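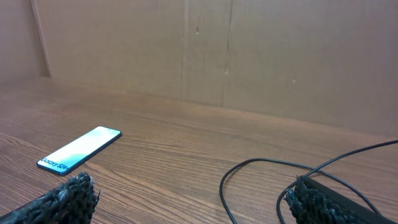
Tabletop in reddish brown wood grain, with a phone laid flat on it.

Numdale Table

The Numdale has a warm brown top with a visible grain and a slight gloss. Lighter streaks and darker bands vary from one top to the next, so please allow for some difference if you are matching it to a table you already own.

Drindanura makes the Numdale for small offices, study rooms and workshops. It ships flat with the legs, bolts and a hex key in the box. Two people can put it together in around 21 minutes.

Item number: 457
Length: 1313 mm
Leg finish: black or gray
Parts in box: 7
Wall fixing: not required

Care
Wipe with a soft damp cloth and dry with a second cloth. Use a mat under hot cups and plates. Do not use scouring pads or bleach.

Ordering
The Numdale is sold through Lawal and can be ordered singly or by the pallet. Orders placed in January are now shipping. The matching Dredell bench is sold separately and comes in the same finish. Replacement legs and bolts can be ordered under the item number above.

Page updated February 2022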